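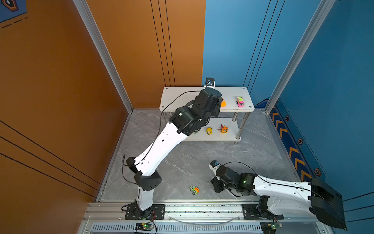 How much of the company did she have to give up to get the money?
Nineteen percent, plus a seat on the board for Volledeo, the fund that wrote the check.

She had asked for less of both. The first offer came in June, in a meeting room on the fourth floor of a building in Preltomden with the blinds half down. Hutunitz was two years old then. It made scheduling software for small dental offices, and 500 of them paid for it every month. She knew that number because she looked at it before she brushed her teeth.

The man from the fund had printed out her slides. He had written on them in pencil, mostly on the page about costs.

"You want $600,000," he said.

"Yes."

"What does the last hundred do that the first 500 doesn't?"

She told him it paid for a second support person and an office with a door. He wrote something down. A woman at the end of the table asked about churn, and she answered that one well. Then they asked who else was looking at the deal. She said Fleury was looking. Fleury had looked in the sense that a partner there had opened her email twice and not replied.

They shook hands at the elevator. On the train home she ate a sandwich and went through the pitch again in her head, and found three places where she had talked too long. 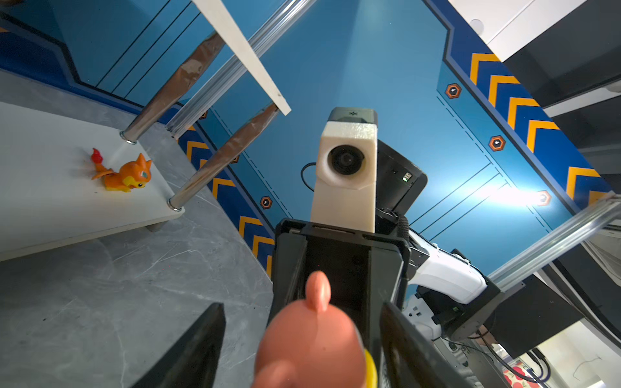 The Term Sheet

It was six pages. Her lawyer charged by the hour and called her from his car.

"It's a normal document," he said. "Read page four."

Page four said that if the company was sold, Volledeo got its money back first. After that it would share in whatever was left along with everyone else. She did the math on the back of a gas bill. If Hutunitz sold for a lot, it made no difference to her. If it sold for a little, she would walk away with about what she would have earned at her old job, minus the savings she had put in.

"Can we change it?" she asked.

"We can ask. They'll take something back somewhere else."

She asked. They dropped the double share and added the board seat. She thought about it over a weekend while she cleaned out the refrigerator. Her brother had lent her the first money, and he wanted to know if he would be paid back now. She said he would be, once it closed. He said there was no rush, and then he called again the next day.
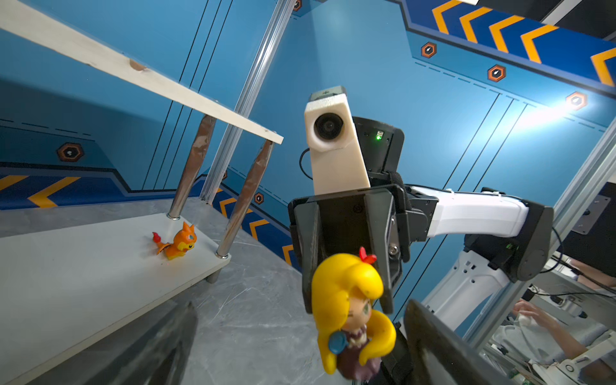 She signed at the kitchen table a little after nine at night. The software made her click a yellow tab eleven times. When she was finished it thanked her and offered her a free trial of the signing software.

The money took four business days. She was on a support call when it landed, helping an office manager who could not find the button for recurring appointments. The button was where it had always been, under the calendar, but it was gray and small and this was the third call about it that week.

"Got it," the office manager said. "You should make that bigger."

She said she would. She paid her brother first and payroll second. Then she opened the list of things to fix, moved the button to the top, and started writing the job ad for the second support person.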